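This site uses cookies to remember your preferences. By continuing to browse you accept our use of cookies.

Teaching a Robot Arm to Fold the Laundry: Our Term Project Report

Our group started this project in the second week of term, and if I'm honest we picked laundry mostly from fondness for the idea. Everybody in the group hates folding. The course asked for "a manipulation task with a soft object," and the other teams went for cables and sandwich bags, so we put our names down for clothing before anyone else could get to it.

The arm belongs to the department and goes by Alima, after a label somebody stuck on its base years before any of us enrolled. It has a two-fingered gripper and a small camera at the wrist, and it runs on a control package called Trultis that the lab has used for a good while. Trultis is friendly enough once you know where everything lives in the menus, but it took us most of a week to find out, and I would warmly recommend that next year's students sit down with the group before them and simply ask.

What we set out to do was smaller than the title suggests. A full fold has a lot of steps in it (find the garment, pick it up, spread it flat, bring one side over, and so on) and our supervisor very kindly talked us down to the first two. So our real question was this: if a piece of clothing is lying in a heap on the counter, can the arm choose a good place to pinch it, close on it, and lift without dropping it?

We chose to learn from demonstrations. One of us would steer the arm by hand through a whole pick while the wrist camera recorded, and then we would mess up the heap and go again. We collected 400 of these over the term, mostly on Tuesday evenings when the lab was quiet and we could have the good chairs. It is slow work but rather pleasant in company - somebody steers, somebody rumples, and somebody reads out the settings and complains about the vending machine.

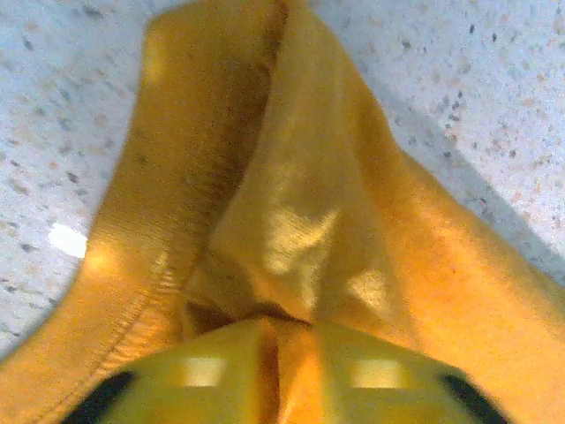
The wrist view was the one we came to rely on. We had a second camera up on a tripod for the first few weeks, and it gave a nice wide picture of the counter, but once the gripper came down it blocked its own work and we couldn't tell whether the fingers had closed on fabric or on air. From the wrist you can at least see what is between the fingertips. The trouble is that when the arm gets very close, the cloth fills nearly everything and the model has little else to go by. We tried cropping, and we tried brightening, and in the end the thing that helped most was simply giving it a few earlier moments from the approach along with the current one.

Folds and hems turned out to matter a great deal. A pinch on a ridge of fabric usually held. A pinch on a flat bit usually slid off, because the fingers had nothing to gather. Our first model didn't care about this at all and went for the middle of the heap every time, like a person reaching for the biggest slice of cake. After we sorted through the demonstrations and took out 17 where the person steering had been careless (me, in several cases), it began to favour the raised parts, and we were all very pleased with it that evening.

For the final test we ran the arm on fresh heaps and it managed 207 successful lifts before the gripper pads needed replacing, which ended things a little earlier than we'd planned. We don't want to claim too much from that number. All the heaps were made by the same few people, and we probably rumple in much the same way every time without realizing it. The failures we looked at were mostly thin, slippery fabrics and heaps that had slumped nearly flat.

If we had another term we would start on spreading the garment out, and we'd want at least 2000 demonstrations from more hands than ours. We would also like to try it under different lights, as the glare in our corner of the lab changes through the afternoon and the model noticed it more than we did.

We showed the project at the Canumora student showcase in May, where it got a lovely crowd, and the arm dropped only one shirt. Our thanks go to the Sánchez lab for the loan of the bench, and to everyone who donated old clothes. You can collect them from the box by the door.

14 comments | 52 shares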